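Jilier Hand-Held Capsule Coffee Maker, Black and White
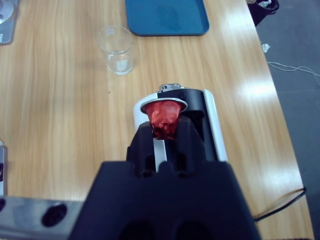 The Jilier on the table with a red capsule in the end, and a clear glass beaker behind.

I'll own up straight away, I've got a soft spot for this one! We've had the Jilier in the shop at Cludilico since January and I still take one home most weekends (my own, before anybody checks the stockroom).

It's a coffee maker shaped like a small tube, part white and part glossy black, with a silver rim at the opening and a little ridged metal knob up near the other end. The capsule goes in at the rim. I like the red ones from Mudaliar, which are a dark roast and a bit chocolatey, but I've been through most of their range by now and the Gondar decaf is very decent after supper.

What you do is put your capsule in, fill it with water just off the boil, screw it together and press the button. You get a 50 ml shot, short and strong, so if you want something longer just top up the cup from the kettle. I make mine into a glass because I like watching the colour come through -- a small mug does just as well.

It weighs 654 g, so you'll notice it in a coat pocket but not in a rucksack. A full charge does me 8 coffees if I've heated the water first. Ask it to heat cold water itself and you're down to 2, and it takes its time over it too, so I'd bring a flask if you're camping.

Cleaning is easy enough. Tip the old capsule out, run a cup of plain water through and wipe the rim with a damp cloth. Please don't put it in the dishwasher! The glossy black part does show fingerprints, and I've given up minding.

In the box: coffee maker, charging lead, cloth pouch and a leaflet with very small writing. Capsules are sold separately and you'll find them on the Mudaliar page.

Next delivery is due Mon 5 October. If you'd like one put by, drop me a line through the contact form and say whether you want the pouch in grey or navy.

Ognjen Hoxha, Cludilico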